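How a School Computer Gets to You (and Where It Goes Next)

Somebody at your school once had to choose the computer you use. It probably took months, and a lot of tea was drunk.

Let's follow one. We'll call it Madel, as that's the name stuck on the lid at Hidgate Primary, where every laptop gets a name so the kids will be nicer to it. Results have been mixed.
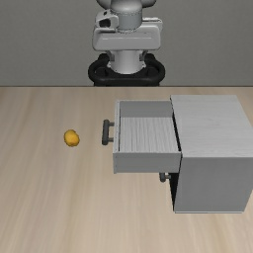
TECHNOLOGY AT SCHOOL

Schools hardly ever buy one laptop. Hidgate joined up with other schools, and together they ordered 1000. When you buy 1000 of anything, the seller becomes very friendly and the price drops. Try it with one and see how friendly they are.

Hidgate's share was 40. They came in boxes inside boxes, with enough foam to build a small whale.

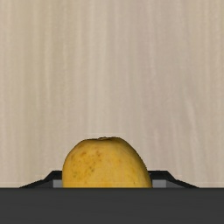

Picture: Trorkora Learning Library

Then Shu-fen Kuo took over. She's the school's computer technician, and she has to set up every machine before a student lays a finger on it. That means giving it a number, adding the programs your teachers want and blocking the games you want. Sorry.

Some schools let you borrow a laptop to take home. This is called a loan, and it works like a library book, except that a library book doesn't mind as much if you drop it. A grown-up signs a form promising to look after it.
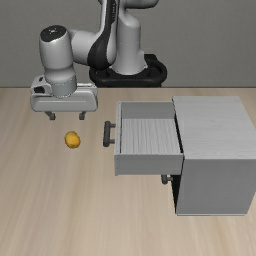

The form also says what happens if juice gets into the keyboard. Read that bit. It was written by someone who has seen a lot of juice.

After 4 years, Madel will be getting slow. The battery will run flat before lunch, and new programs will make it sulk. It still won't be rubbish, though. 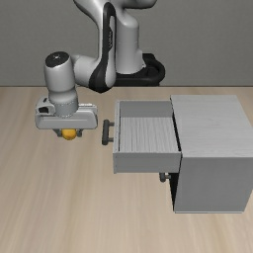

What happens to old laptops?

First, everything on them gets wiped, including your half-finished story about the dragon. Save a copy before you hand yours in.

The ones that still work can be cleaned up and passed on to a family or a club that needs one. Broken ones are taken apart so their metals can be used again. Never put a laptop in the household bin, even if it has been very annoying.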